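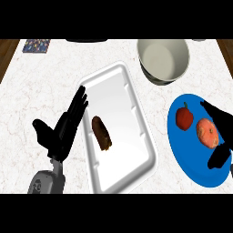
Flamano kitchen task pack: notes from a month's use

The Flamano task pack for two-armed kitchen simulation has been on the Ustthorpe machines since June. It comes from Husar and is sold as a yearly licence per workstation, with scenes, object models and a scripted reset. We bought it to train tray and plate handling before booking time on the real arms.

Each scene is a worktop with a few items of crockery and food. The one we have used most has a white marble top, a long white tray, a blue plate and a large bowl, with a red pepper among the produce. Textures, food models and starting positions can be changed between runs. The pack will build 1000 variations of a scene from one settings file, and the same seed gives the same layout on a second machine, which the previous release did not manage.

Hand models are five-fingered and fully jointed. Finger contact is the main improvement. Items with an uneven surface used to creep across the tray when a finger rested against them; with the new contact settings they stay put. The tray rim is still awkward. Its collision shape is simpler than the visible one, so a fingertip can stop a little short of the edge. Husar lists this as a known fault. Until it is fixed, leave the rim out of any grasp scoring.

Resets take 5 seconds with shadows on and 2 with them off. We leave them on for recording and off for everything else. The viewer pads wide recordings with black bands top and bottom. These should be cropped before training, as the export tool does not do it.

Trundidine, the add-on for serving tasks, is charged separately and adds 110 object models. Most are plates and bowls. Mass values are sensible for the crockery but poor for the vegetables, several of which share one default figure. Check them before relying on any lifting result.

The manual is short and assumes that the reader has set up a simulator before. Installation was straightforward – the licence server less so, and it needs a fixed address on the network. Existing Flamano licences carry over to the new release, but saved scenes have to be converted one at a time.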